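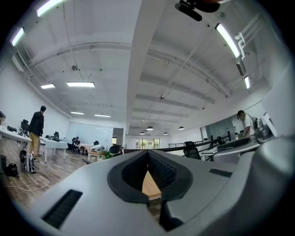 Yasir Hashmi replied:
I'd push back on the "it all sounds the same" thing. I've listened to the Minhas record maybe 11 times this month and the drumming on side two is nothing like side one. Side one is wedding music, basically. Side two has that slow rolling hand drum that my uncles would only play late at night when the kids were supposed to be asleep. If you put them both on in the background while doing dishes then sure, it's one long song.

valespinoza
ok fair, I was doing dishes lol

But my bigger complaint stands. The first half has drum machine all over it and I don't see why. You've got four people who can play hand drums in their sleep and you stick a click under them? It makes the singers sound like they're waiting for a bus.

tapehiss_mo
The drum machine is the whole reason I like it. My dad had cassettes from the eighties with exactly that cheap keyboard beat and everybody in our building danced to them. That's as much "the tradition" as the hand drums at this point. People act like folk music stopped the day somebody plugged something in.

Rukhsana
Agree with tapehiss. My mother sang at weddings for years and the second a cousin showed up with a Casio she was thrilled, because it never got tired and it never asked for dinner.

valespinoza
Haha ok. I'm not against keyboards!! I grew up on cumbia, I can't be against keyboards. I'm saying THIS one is mixed too loud. On my car stereo I could hear the beat and about half of the singing. The second track, the one with the call and answer, the answer part is just gone. On headphones it's better.

Yasir Hashmi
Now that I'll give you. The answer vocals are buried. I wondered if it was my copy. Is everyone on the download or does somebody have the vinyl?

Rukhsana
Vinyl here. Number 253, it's written on the sleeve in pen. The answers are quiet on mine too but you can hear them if you turn it up, and there's a woman on the far left who is just wonderful. Kind of a rough voice. She comes in a hair late every time and I think it's on purpose.

ysna_strings
Is she the same one who does the lullaby at the end? I've been trying to work out the tuning on that one. I play gayageum (badly, five years in) and I tried to follow along and ended up with one string way off from where I thought it should be. The third note of the scale is lower than a piano would have it but not low enough to call it minor. It just sits there in between and it's beautiful.

tapehiss_mo
You'll drive yourself nuts trying to match it to a piano. Singers slide to where it feels right. I sang in a choir for a while and we drifted flat by the end of every single piece, and the director finally gave up and told the organist to sit out.

ysna_strings
I know, but she lands on it the same way every verse! I looped it for most of an evening. It isn't drift. Anyway I moved the bridge a little and got close enough to play along, so I'm happy.
- Young-sook Na

Rafia B
Coming in sideways, sorry. Has anyone seen them live? They're on the bill at Skolto and I can't decide. It's a long drive for me and the last time I went the outdoor stage sound was terrible, you could hear the generator louder than the fiddle.

Yasir Hashmi
Saw them in April at a small room, maybe 200 people, standing. Go. Seriously, go. No drum machine at all, which should please Valentina. They did the wedding songs first and people were clapping on the wrong beat, and the older guy on the barrel drum just kept nudging the rhythm over till everybody had it right. Took him a couple of minutes and he never stopped smiling.

valespinoza
Wait so they CAN do it without the machine. I rest my case.

Rukhsana
You can't rest your case on a concert you weren't at, Valentina!

valespinoza
Watch me

Rafia B
OK that helps, thank you. Which day are they on? The Skolto page has two lineups up and they don't match.

tapehiss_mo
Sat 13 June, evening, small tent. The other lineup is the old one. The small tent is way better than the outdoor stage for sound but get in before the band ahead of them finishes, they close the flap when it's full.

Rafia B
Perfect. I'll bring my sister, she's the one who got me into all this. She'll want to know if they do the river song. It's her favorite and she says the Sokance version from way back is the only good one.

Yasir Hashmi
They did it in April, as the encore. Slower than Sokance and with an extra verse I'd never heard. I asked a guy next to me and he thought it came from the singer's village, but he also told me the barrel drum was a banjo, so take that how you like.

Rukhsana
The extra verse is old. My mother has it, only in hers the boat comes back. I don't know anybody else who sings it that way and I never thought to ask where she got it. I'll call her this weekend and try to write the words down.

ysna_strings
Please post them if you do! Even just how they sound, spelled out. I'd love to compare it with the lullaby, I have a feeling the tunes are cousins.

valespinoza
Listened again tonight with good headphones and no dishes. Side two is great. Side one still has a bus stop in it.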